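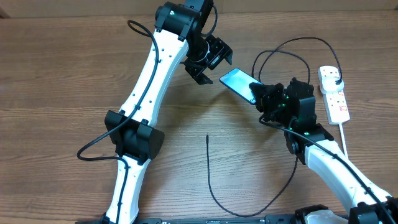 About the Brerna Robotics Club

We are an after-school robotics club for grades eight through twelve, based at Brerna. We meet in the old drafting room on the second floor, Wednesday after last period until the building closes, and most lunch hours in the month before a competition.

A lot of school robotics pages promise that a student who joins will learn leadership and be ready for the jobs of the future. We have read those pages and we don't know how anyone would check. What we can say is that a student who stays a year will be able to wire a motor, read an error log and tell you why a joint is not where the program says it is.

What we work on

Our main project is handovers. One arm holds an object, the other arm takes it. People watching for the first time tend to find this dull, and we understand that, as it takes a person no thought at all. It has taken us 2 years. The object is usually something flat and thin about the size of a phone, and flat things are the worst. If the second gripper arrives a little low it pushes the thing out of the first one. If it arrives a little high it closes on air.

Last spring we ran 300 handovers with the same object and the same starting position, and wrote down every result, including the ones we'd have liked to leave out. Then we moved the lamp and the results got worse. We still don't have a good explanation. Two students think it is the software and the rest think it is the cables, which pull on the wrist more than you would expect.

The club calls the project Cellis. The name came from a vote and means nothing.

Competitions

We enter the Okudberg Open each May, in the two-arm class. We have placed once, in a small field, so please don't read much into it. Each team gets 90 seconds per attempt and 3 attempts. Videos of winning runs are easy to find online, and new members should watch a few, but keep in mind that a video shows the attempt somebody chose to post. We ask our own members to show the failures as well when they present at open house.

Joining

No experience is needed. We don't hold tryouts. We do ask for a full semester, as the first few weeks are mostly labeling cables and learning to stop an arm before learning to start one, and some students leave at that point. That's fine with us.

There is no fee. Halilović, a local machine shop, pays for spare parts and gets its name on our shirts. It has no say in what we build.

Does it help with college? Some former members went on to engineering and some did not, and they might well have done the same without us. Come and watch a session before you sign up. Parents are welcome too, any time before five.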